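Desk drawers: the great autumn empty-out

Prasik members' newsletter, workroom news

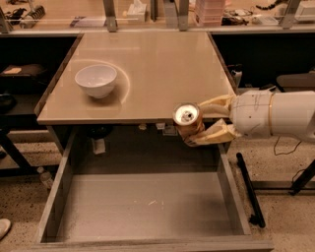 Ask anyone who has shared a workroom where the clutter lives and they'll point at the shelves. I used to say the same. Then we started on the desk drawers at Pleltine and I have completely changed my mind! Drawers are where things go when you've stopped thinking about them, and opening them up properly has been the most cheering job we've done all year.

The idea came out of the October meeting, when somebody asked why we were talking about buying more storage when we have a whole building full of drawers. Good question. We agreed to pull every one of them right out, empty it down to the bare bottom, and only put back what a person sitting at that desk would want within arm's reach. I offered to keep the tally (I like a tally) and so far 238 things have come out. That's pens, chargers, takeaway menus, a surprising number of teaspoons and one very nice pair of scissors that three separate people have claimed.

What I love about an empty drawer is how big it looks. You slide it all the way open, give it a wipe, and suddenly there's room for a sketchbook, a jumper and your lunch, with space left over. The wide ones straight under the desktop are the best of the lot. They're shallow enough that you can see everything at once, and if you keep them to one layer you never have to rummage.

A few things we've picked up as we've gone along, for those of you doing your own desks before the next open evening.

Take the drawer right out to its stop before you start. Half open, you'll miss the back, and the back is where the good stuff is. Ours gave up a bus pass from years ago and a whole bag of drawing pins.

Do the wiping with a dry brush first and a damp cloth second. If you go straight in with the cloth the bits just turn to paste in the corners. There will always be a few specks that won't shift, and a scuff or two, and I've decided to be fond of those.

Clear the desktop at the same time, or at least get it down to one thing. A single white bowl on a pale desk looks lovely, and it gives you somewhere to drop your keys when you come in. Bowls and mugs do leave rings on that smooth surface, so have a go at them while you've got the cloth in your hand. Warm water and a tiny bit of washing-up liquid has done for most of ours. The stubborn ones we're leaving for now.

Drinks cans! I have to mention the cans. They don't belong in a drawer, full or otherwise, and an opened one least of all, as anybody who has had to peel a notebook off the bottom will tell you. Please take them through to the kitchen, give them a quick rinse and pop them in the metal bin by the back door. We've sent off 70 already and I'm told the bin has never been so popular.

Look underneath while you're down there, too. It's dark under a desk and things get pushed back and forgotten. If it's yours, bring it out and find it a home. If it isn't, please put it on the Hosoda table in the corridor, which is serving as our lost property until December. Quite a few happy reunions have happened there already, and the table itself is nearly as full as the long bench at the back of the workroom, which is next on the list. I'm not going to pretend the bench is a small job. It seems to attract everything that hasn't got a place, plus tissues, and it will want a proper morning and a lot of tea.

So, bench morning is Tuesday, starting at 7 for the early birds and whenever you can manage for the rest of us. Bring a cloth and a box. We've got 2 good brushes and could do with more. Skuveo have kindly said we can borrow their trolley to get things down to the ground floor, which will save everyone's backs.

If you've finished your own drawer and you're feeling pleased with it, do leave it open for a bit so we can all come and admire. I've been round twice this week just to look at mine. And if you have a clever way of keeping small things apart without buying a set of dividers, write in and tell us, as I'd love to run a few of your ideas next time. At the moment I'm using jam jar lids, and they slide about every time I open the drawer.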